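Single-basin sinks: layout and hand washing
Speaker notes, Pascal Bodin, Flemeswood session

Slide 9. Recap from the Gakville talk. One basin, no drainboard. The counter has to serve as both the dirty side and the clean side, so the boundary between them needs to be fixed before washing starts. Ask the room who has a double sink at home. Move on quickly.

Slide 10. Small kitchen, one rectangular stainless basin, speckled counter. Leave both views up while talking.
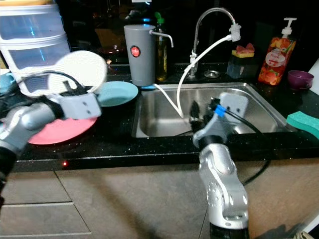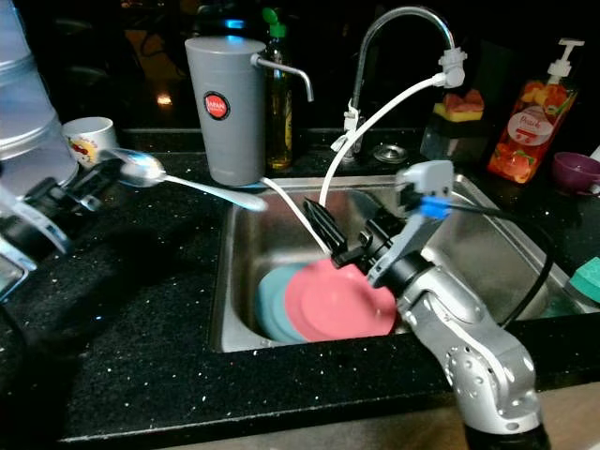 Sink with counter-mounted water filter: plates on the counter (first view), pink and pale blue plates in the basin (second view).

Points to make:
The filter stands to the left of the faucet. Its white tube runs down into the basin, which takes up working room at the back. Wash toward the front edge.
Plates go in on edge where possible. Rinse water drains off both faces. Flat stacking traps grease between them.
Spoons are handled separately from plates. Wash flatware before anything greasy.
Sponge holder behind the faucet, first view. Good reach, but check that the base drains.
Tall containers at the left stay outside the splash zone or get dried with the rest.

Slide 11. Brandão layout, basin width 80 cm. Compare counter space on each side. Skip if past the 4 minute mark.

Slide 12. Tinolier rack dimensions. Handout has the full table. Take questions on filter placement here, then hand over to the plumbing segment.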